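# Gurnska letter-writing case (item 573)

A carrying case with everything a group needs to hold a letter-writing evening for people jailed for what they have said, written or believed. It holds paper, envelopes, cards, pens, a stamp tin and a card index for the prisoners you are writing to. It opens flat on a table and goes back into a cupboard or a car boot afterwards.

The case is made up by Nilton and sold to local rights groups, churches, union branches, schools and student societies. Individuals can order one too.
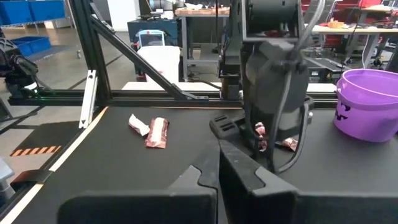
*Page last changed: November*

## What is in the case

- 700 sheets of lined airmail-weight paper, A5, in seven pads
- Plain white envelopes, self-seal, no logo and no return address printed
- Blank postcards with pictures of birds, boats and hills
- Black ballpoint pens
- Stamp tin with a hinged lid (stamps not supplied)
- Card index box with A to Z dividers
- Log book, hardback, one line per letter
- Laminated guide sheets in English, Spanish and French

The guide sheets were written by Sadia Rajput and checked by Emiliano Vergara, who also did the Spanish. They cover how to open and close a letter, how to address an official, and what to leave out when the letter is going to the prisoner.

## Why the stationery is plain

Many prisons open incoming post. Envelopes carrying a campaign name are sometimes held back, and in a few places a letter with a slogan on it can make things harder for the person receiving it. Groups asked us for paper with nothing on it, so there is nothing on it. The postcards have no flags, maps, religious buildings or people in uniform.

If you want headed paper for letters to ministers and embassies, buy the Mahuika pad separately (item 2603). Please don't mix the two in one case.

## Using the card index

Each card has space for a name, the prison address, the language the person reads, the date of the last letter and any reply. Write in pencil. Addresses change when people are moved, often without the family being told.

Before each session:

1. Check every address against your case sheet.
2. Take out the cards of anyone who has been released, or whose family has asked for letters to stop.
3. Put the remaining cards at the front of the box, newest case first.
4. Read the notes on the back of each card aloud to new writers.

Do not keep relatives' telephone numbers in the box. It gets left on tables. 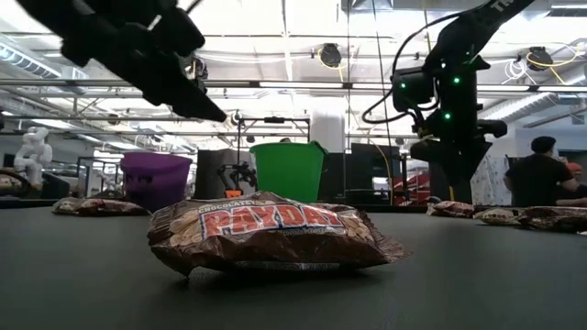
## Size, weight and care

The shell is grey fibreboard with steel corners and a single catch. It fits under a train seat. Full, it is heavy for one person to carry far, and Keith Ashby's group in the north takes the pads out and puts them in a rucksack – that works well enough.

Wipe the outside with a damp cloth. The fibreboard swells if it stands in water, and we don't repair swollen cases. The catch can be replaced with a small screwdriver. Spare catches are free, just send us the case number from inside the lid.

## Refills

Paper, envelopes and cards can be reordered in any quantity. The log book has room for 4000 entries and most groups never fill one. If you do, keep the old book: dates of letters sent have been useful to lawyers showing that post was not being handed over.

Lolell pens fit the loops in the lid. Thicker pens don't.

## Questions we are often asked

**Can we borrow a case first?**
Yes. There are two loan cases, lent for one month. You pay the return carriage and replace what you use.

**Will the prisoner get our letters?**
We can't promise that. Some do, some get them in a bundle years later, some never see them. Prison offices still have to handle what arrives.

**Is it suitable for schools?**
Yes, from age 11. Ask for the school guide sheets when you order. They leave out the cases involving torture.

**Can we put our own name on the outside?**
Yes, there is a label holder under the handle.

## Ordering

Orders go to Beverley Baxter, who packs the cases. Loans and anything to do with translations go to Cameron Bright. Collection is possible on a Saturday morning if you arrange it beforehand. Invoices can be made out to a group or a named person, and payment is due when the case arrives.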